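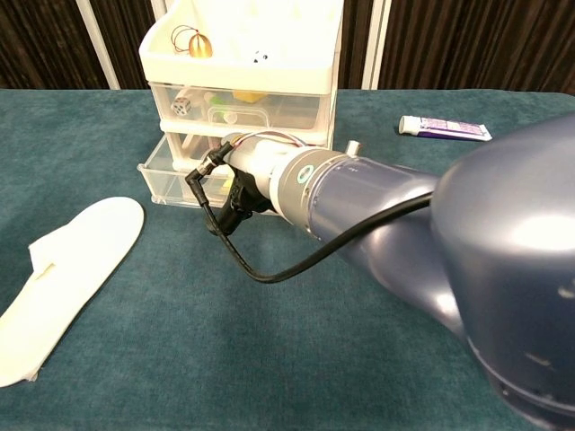
Berenice Montes
Last updated: May 22, 2024

ok so I spent the whole day at the salt works museum up the coast and I have thoughts. long thread, sorry, typing on the bus

1. went in expecting one room and a gift shop. No. Whole place reopened in February after years shut - the boiling house, the weigh office, and a new bit in the old stable where they put the strike material

2. the strike material is why I went. my great-grandmother packed salt there. never talked about it, or not to anybody who wrote it down

3. tickets are 3 bucks. THREE. paid double and the lady at the desk gave me the change back anyway

4. start in the weigh office. Original ledgers under glass, open to a different page every week apparently. the page I got had wages docked for "talking at the pans." a whole column of it

5. the boiling house is mostly empty floor, pans long gone for scrap. They painted the outlines where each one stood. walked the length of one and it took me 15 steps, and I have long legs

6. audio guide is good but the buttons stick. if you press 7 you get 1. Skip to the part read by Cirilo Villaseñor, he grew up in the company houses and does not dress it up. his bit about the winter the road washed out, I listened to that twice

7. OK the stable. One long wall with names, everybody who signed the strike petition. 407 names. a lot of them signed with a mark and somebody wrote the name next to it afterward

8. found her. third panel, low down, had to crouch. spelled wrong but it's her, the house number matches

9. sat on the bench a while

10. anyway. Sarahí Cortés put the exhibit together and she was on the floor today, so I just walked up. she said the petition was in a tin in the parish house, folded in with baptism papers, and they only found it when the roof leaked

11. also asked her about the spelling. she says there's a correction form, you bring whatever paper you have and they print a little slip beside the panel. They don't repaint the wall. I kinda like that, you see both

12. things I didn't love: the labels in the last room are tiny and hung at knee height. the 1950s get one case. One! the place ran for decades after the strike and you'd think everybody went home

13. the Hägglund family (owners, from way back) get a full-size portrait and a chair. the packers get a photo the size of a postcard. Somebody should move the chair

14. there's a model of the works under a plexi box that lights up when you push a button, kids were all over it. it shows the tram line down to the dock, which I never knew existed. you can still walk it, path starts behind the parking lot, wear real shoes

15. the archive room is seperate, by appointment. 2686 items cataloged so far, letters, pay slips, a few home movies. Noemí Magaña runs it, email her before you go, she answers fast

16. Cafe is a counter with coffee and one kind of pie. pie's good

17. bus back only runs until late afternoon and the stop is not where the map says, it's across from the feed store. learned that one running

18. if your people worked there, or at the Tukard yard next door, they want pictures. they scan them while you wait and you keep the original. bringing my aunt's shoebox next time

19. my phone died before the dock so no pics of the best part. will go again when it's cooler. ok this is my stop

20. oh and the name is on the THIRD panel if any cousins are reading this. bottom left. bring a flashlight or somthing, the light over it is out

Comments

Emiliano Olvera
My grandfather ran the tram! Had no idea there was a model. Is the path ok for someone with a bad knee?

Berenice Montes
first half yes, it's flat gravel. after the little bridge it gets steep, I'd turn around there

saltroad_dan
Agree about the 1950s. My mom worked in the office right up to the end and there's nothing on the office girls at all. I filled out a card asking.

R. Pruitt
They did have a bigger section on the later years planned, I heard it's waiting on money. The portrait was a loan so I doubt they can stick it in a closet.

Emiliano Olvera
Thanks, will stop at the bridge. Emailed the archive too, got an answer in an hour.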